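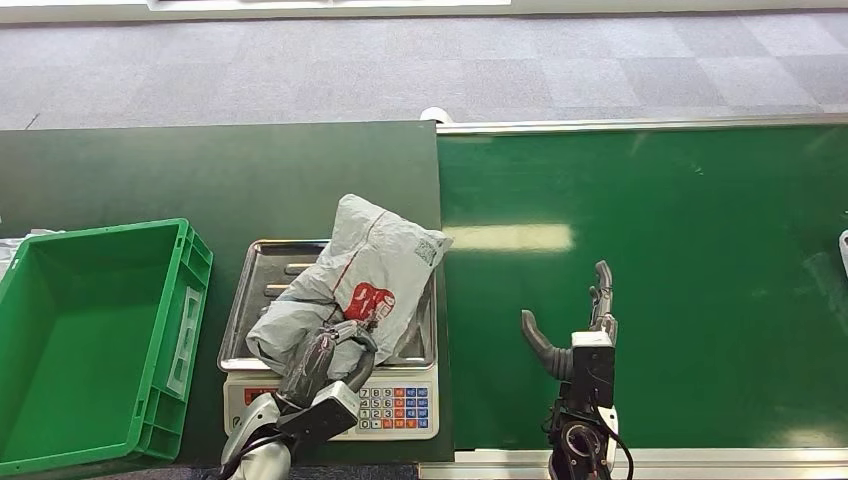

Category: Robotics / Machines at work

Reading time: 4 min

Parcel handling by robot

Parcel handling by robot is the branch of shop-floor automation that deals with picking up, weighing and passing along the sort of thing you get in your letterbox. I've been keeping this entry since January and I still get mail asking whether the problem is solved (short version: partly, and it depends heavily on the bag).

Mailers, and why they're a pain

A cardboard box is a lovely thing if you're a machine. It has corners, it stays put, and it's the same shape after you grab it as it was before. A plastic mailer is the opposite. Pinch one and it bunches around the fingers, let go and it slumps into some new shape, and whatever's inside slides down to one end. Two-fingered grippers cope by taking hold near an edge or a corner and trusting the plastic to hold together. Suction cups are quicker on flat boxes but they leak on wrinkles, and a crumpled mailer is pretty much all wrinkles!

The weighing step

People laugh when I tell them the weighing is my favourite bit. You'd think it's the easy part: bag on tray, read number, done. But a soft bag on a bench scale likes to hang over the side of the tray, and if it touches the table or a crate you get a wrong weight. The gripper also has to let go completely, as even a light hold on the plastic throws the reading out. A person does all this without thinking, gives the bag a wee nudge and waits for the display to settle. A robot has to be taught the nudge.

Most of the benches I've visited use an ordinary counter scale with a steel tray and a number pad, the same kind you'd find at a greengrocer's. The keys are made for human fingertips, so developers either teach the gripper to poke them or (much more sensible, in my opinion) read the weight over a cable and leave the keypad alone.

Two arms or one

With two arms, one can look after the scale while the other works the conveyor side. That sounds twice as fast. It isn't, at least not yet, and on plenty of setups I've watched one arm hang about with its fingers open while the other fusses with a bag. Areti Triantafyllou, who ran the Hillari bench trials, told me the waiting was the biggest single cost in her numbers. Over one long run her pair of arms moved 778 mailers from crate to belt, against 1,159 for a person doing the same hours at the same bench. I thought that was pretty respectable, to be fair. She was less impressed than I was.

The Quezada line tried the job with a single arm and a tilting tray that tipped each bag onto the belt. Cheaper to build, fewer cables to snag, but the bags landed any old way and the label was often face down.

Finding the label

Printed codes on soft plastic fold, crease and catch the glare from overhead lights. Nutden's approach was to have the arm smooth the bag with the back of the gripper before scanning, and I'll happily admit I could watch that for hours. Finanis went for cameras above and below instead.

So, can they do it yet?

For steady work with similar bags, yes, slowly, with someone nearby. For a mixed crate full of odd sizes I'd still back the person. As for the household version, sorting the post on the kitchen bench and chucking out the catalogues, I haven't seen a machine manage it end to end, and I've asked to see one plenty of times.

See also: Bin picking; Conveyor; Deformable objects; Checkweigher

Last edited 3/5/23

Search this site Enter a term Go

Contact the editor | Copyright the author, all rights reserved | Back to top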